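3.2 Collecting demonstrations in the simulated cell

All demonstrations were recorded in the simulated copy of the Rastow feeding cell. The operator drove the arm by remote control, using a handheld six-axis input device whose motion was mapped to the gripper pose. Hand guiding, in which the operator pushes the arm through the task, was used only on the physical cell at Ulirside and is treated in Section 3.4. The two sources share the same state and action format, so a policy can be trained on either one or on a mix.

The task is to pick a part out of a bin, carry it to the parts feeder, and release it inside the bowl. A demonstration starts with the gripper above the bin and ends when the part has been let go and the gripper has risen clear of the rim. The operator was free to choose which part to grasp first. No path was prescribed between bin and feeder, and we made no attempt to smooth the recorded motion before training.

The cell layout is given in Figure 4. The bin and the feeder stand on the same table as the arm, which keeps the transfer short but leaves little room for the wrist to turn on the feeder side. Operators learned to keep the gripper pointing down over the whole transfer. Attempts to tilt it inside the bin often brought a finger into contact with the raised rim, and the physics engine then reported large contact forces for several steps. 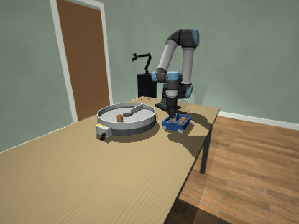
Vol. 12, No. 1, p. 47

Figure 4. Simulated feeding cell with the gripper lowered into the blue parts bin. The round feeder, with one part on the bowl floor, is to the left of the bin.

Commands were sent as small changes in gripper position and rotation, expressed in the frame of the arm base. A separate button opened and closed the gripper. When the operator let go of the device, the last commanded pose was held. We found this easier to work with than a velocity mapping, where drift near the bin floor caused a number of failed grasps in the pilot runs.

Two operators took part. The first had worked with the Baumgart input device before; the second had not and was given one practice session, which was not recorded. Together they produced 800 attempts. Of these, 682 met the end condition above and were kept as successful demonstrations. The remainder were labeled as failures and stored with the same fields, although only the recovery study in Section 5 makes use of them.

Each attempt was limited to 234 control steps. The successful ones had a median length of 164 steps, and most of the variation came from the grasp phase. Parts lying against the bin wall took longer to pick than parts in the middle of the cluster, and the less experienced operator tended to pause above the bin before the final approach. These pauses were left in the data. A policy trained on them sometimes learned to hover, an effect that Tiedemann and Hollmann also observed with the Brarlow data set. Section 4.1 compares training with and without the idle steps.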